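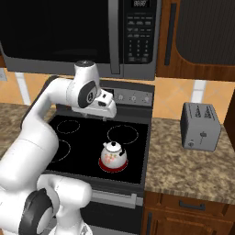 Can I get a copy of a police report if I only witnessed the incident?
Murray Donnelly

I gave a statement in February after officers broke up a march on Tasel Street in Jadbridge. The desk gave me report number 3250 and told me copies go to "involved parties." Does a witness count?

Shazia Cheema
Usually not for the full report, but you can ask for your own statement. Go to the records window, room 222, with photo ID and the report number. Mine took 32 days. If they turn you down, ask for the denial in writing -- you need it to appeal, and you have 60 days.

Kimutai Koech
I'd call first. The window closes at 3 p.m.

Sinan Akgül
They never gave me mine. Try a lawyer maybe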